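Keeping an Old Home Computer Running: Tips for the Desk, the Drives and the Cables

Print this page | E-mail this page

By Janka Urban

Most home computers are replaced before they are worn out. The machine gets slow, the fan gets loud, a disc won't read, and the owner goes shopping. Often an hour of housekeeping would have bought another year or two. These tips are for an ordinary desktop or laptop used for bills, photos, school work and music. You need a screwdriver, a soft brush, a can of compressed air and a few clean cloths.

Cleaning the outside

Shut the computer down and unplug it. On a laptop, take the battery out if it comes out. Wipe the case with a cloth that is slightly damp with water. Do not spray anything directly onto the computer or the screen.

For the screen, use a dry microfiber cloth first. If fingerprints stay, dampen one corner of the cloth and go over them lightly, then dry with another corner. Paper towels leave fine scratches on some screens. Window cleaner with ammonia can strip the coating.

Turn the keyboard upside down over a newspaper and tap the back. Work the brush between the rows and tap again. Sticky keys can be cleaned with a cotton swab and a little rubbing alcohol. Let it dry before you plug it back in.

Cleaning the inside

Dust is the main reason a desktop runs hot. Do this twice a year, more often if you have pets or keep the computer on the floor.

1. Unplug everything and carry the case to a garage, porch or other spot where dust doesn't matter.
2. Take off the side panel. It is usually held by two screws at the back. Put the screws in a cup.
3. Touch bare metal on the case before you touch anything else inside.
4. Hold each fan still with a finger and blow it clean in short bursts. A fan spun by compressed air can be damaged.
5. Blow out the vents and the metal fins over the processor. Keep the can upright or it will spit liquid.
6. Check that no cable is resting against a fan, then close the case.

Never use a household vacuum inside the case. The hose can build up static and it pulls small parts loose. Leave the power supply box closed. You can blow through its vent from outside, but do not open it.

Freeing up disk space

When a hard drive is more than 80 percent full, tidy it before it causes trouble. Start with the downloads folder. On my own machine I found 13 copies of the same printer installer in there. Empty the trash afterward, or the space does not come back.

Next, go through the list of installed programs and remove the ones you don't use. If you don't recognize a name, look it up before you delete it. Some of them belong to your sound card or touchpad.

Photos and video take the most room in most homes. Move finished albums to an external drive, and keep a second copy somewhere else. A drive in a drawer is one copy, and one copy is not a backup.

Setting up the desk

Leave a hand's width of open space behind a desktop and on the side where the vents are. A laptop should sit on something hard. Beds and sofa cushions block the air intake on the bottom.

Keep the surface clear enough that you can wipe it in one go. Small metal things such as coins, paper clips and keys should have a bowl or a hook of their own, away from open ports and away from the laptop lid. A paper clip left on the keyboard when the lid comes down is a cracked screen. Drinks go on the side opposite the computer, and lower than the keyboard if you have a shelf for them.
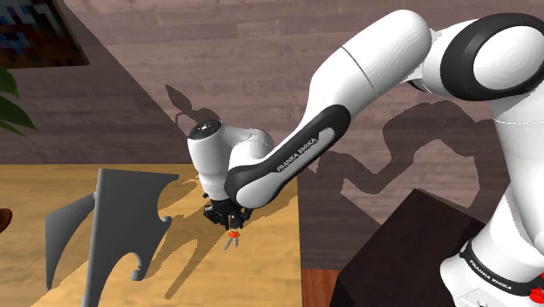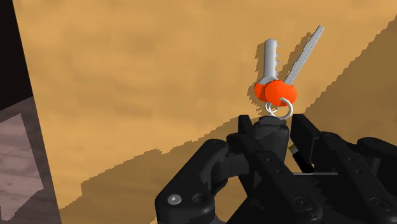 Sorting out the cables

Pull every cable out and lay them on the floor. Throw away any with cracked insulation or bent pins. Label the rest at both ends with masking tape and a marker: printer, monitor, speakers, router. Write small and fold the tape over on itself like a flag.

Coil spare cables loosely and close each one with a twist tie. Wrapping them tightly around your hand breaks the wire near the plug. Reader Apolinar Salinas keeps his in cardboard toilet paper tubes standing upright in a shoe box, one cable to a tube, with the label written on the tube. I have copied this and it works well.

Power strips should lie flat with nothing on top of them. Don't plug one strip into another. A surge protector does wear out, and if the indicator light has gone off it is now just a strip.

Discs that won't play

Check the disc before you blame the drive. Hold it by the edges and wipe from the center straight out to the rim with a soft cloth. Wiping in circles can leave a scratch that follows the track. If there is grease on it, use lukewarm water with one drop of dish soap, rinse, and pat dry.

If other discs play and this one doesn't, the disc is the problem. If none of them play, try a lens cleaning disc once. After that it is cheaper to buy an external drive than to have the old one repaired.

Restarting and updates

Restart the computer at least once every 7 days. Many people only close the lid, and small problems pile up. Let updates run in the evening when you are finished, and leave the laptop plugged in until they are done. If an update seems stuck, give it an hour before you hold down the power button.

Write down your main passwords and keep the paper with your other household documents. Duyên Nông wrote in December to say she also keeps the router's make, model and login on a card taped to the bottom of the router. Do this only if you trust everyone who comes through the house.

When to stop

A burning smell, a swollen battery or a clicking hard drive is not a job for the kitchen table. Turn the computer off and unplug it. With a clicking drive, don't keep restarting to see if it comes back. Take it to a repair shop and tell them first which files you need.

Print this page | E-mail this page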